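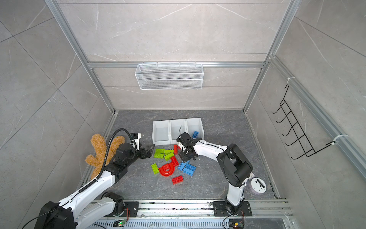

4. The sorting task on the Silden cell

4.1 Why we chose a packaged cell

Most of the two-arm benches described in Section 2 were built by the labs that used them, and it shows in how hard they are to copy. We wanted to know how far a small group could get with a kit bought whole. The Silden cell comes as a frame, a floor rail, two arms with parallel grippers, and the control software, and it was the only one of the kits we looked at that let us hang our own fittings on the walls without drilling. We liked this far more than we expected to! Baskets, hooks and racks go up on the aluminium rails and come down again in the time it takes to restart the software, so the same cell can be a kitchen shelf in the morning and a toy cupboard after lunch.

4.2 Task

The toy cupboard is the task reported here. Figure 3 shows the cell with both grippers over the loose bricks and the row of three white bins behind them. The bricks are green, red and blue, and each bin is assigned one colour before the run begins. An operator drives the two arms through a pair of matching leader arms, and the run ends when every brick is in its bin or when the operator gives up. Either arm may take any brick. We set no rule about sharing the floor between them, and the operators soon worked out habits of their own, mostly using the left arm to clear a path and the right arm to do the fine picking near the bins.

Figure 3. The Silden cell during brick sorting. The plush toy at the left and the round white device at the right are not part of the sort and are to be left where they lie.

The bins have a slanted lip at the front, and this matters more than any other part of the layout. A brick let go too early can catch on the lip, and the operator then has to choose between nudging it in with a closed gripper and picking it up afresh. Both are good behaviour to learn from, so we kept such runs. The curved red piece is harder again, as there are few places where a parallel gripper can close on it squarely.

4.3 What the kit did well

We recorded 3,000 runs with 17 operators, most of whom had never moved a robot before. Dela Ayaaba, who trained them, found that two short practice sessions were enough for nearly everyone. The credit goes to the leader arms, which are light and follow the hand closely - new operators stopped looking down at them very quickly. The Nandia recording package, sold as an add-on, kept the arm positions and the camera pictures in step throughout, and its playback view is a real pleasure to use when checking a run for faults.

4.4 What we would change

The cable conduit on the upper arm is bulky, and operators complained that it hid small bricks from them when the arm reached across. Joshi grippers fit the same wrist and carry a slimmer cable, but we have not yet tested them in long use. The floor marks easily and should be wiped more often than the manual suggests. We would also welcome a wider choice of leader arm handles, as the one supplied is large for small hands.

None of this dampened our liking for the cell. Section 5 compares the runs with those from the Lovia bench, using the same bricks and the same bins.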